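Stidton Home Meals Project
Progress report to the Lultix Fund
Reporting period ending in January

Summary

The project helps adults in Stidton who have recently left hospital, or who are living alone for the first time, to cook regular meals at home. We offer a short cooking course, a weekly food box and a follow-up call. This report covers the second half of the grant year. The course and the food box are on schedule. The follow-up calls are behind.

Activity in the period

We delivered 312 food boxes against a target of 300. Each box held ingredients for three meals and a printed recipe sheet. Most recipes need one pot or a microwave, as many of the people we work with do not have a full stove.

Ninety people signed up for the course and 203 individual class places were used across the period. Classes ran in the afternoon and again at 6:30 p.m. The evening group filled first each time. Seven people asked to repeat the course and were given places in the next round.

The supplier for dry goods changed in November. Jitpraphai now packs the rice, lentils and noodles, and delivery has been on time. The cost per box is slightly higher than in our original budget, and we have covered the difference from the printing line.

Kitchen

Classes moved from the church hall to the Plitgate kitchen in October. The rent is the same. Plitgate has an elevator and is on the bus route, and two people who had dropped out came back after the move. We have asked for a second storage cupboard and are waiting for an answer.
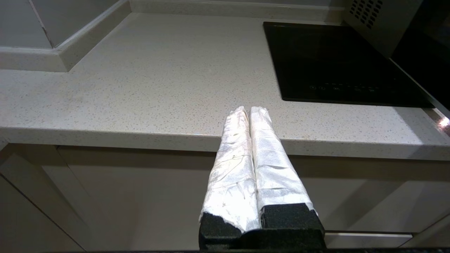
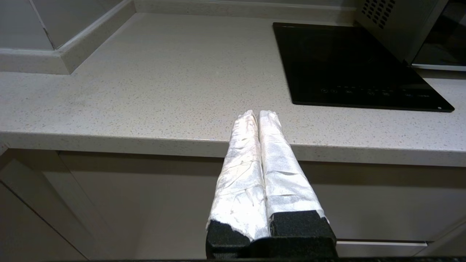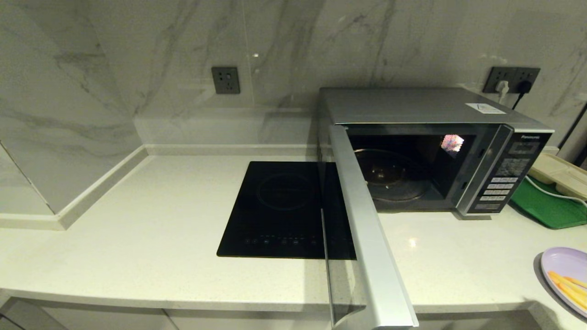 Countertop, first two pictures; Panasonic microwave with the door open, third picture.

Follow-up calls

We planned to call every person four weeks after the end of the course. In practice many calls were made at six or seven weeks, and some numbers were out of service by then. From February we will ask for a second contact at sign-up and make the first call at two weeks.

Those we reached said the recipe sheets were useful but the print was too small. The sheets have been reset in larger type. Several people asked for more meals without dairy, and we have added four to the set.

Spending

Spending is within the total award. Travel is under budget and food is over. We ask permission to move the unspent travel money to food for the rest of the year. A revised budget is attached.

Next period

Two more rounds of the course are booked. We will also try a half-size food box for people who eat very little, starting with the afternoon group.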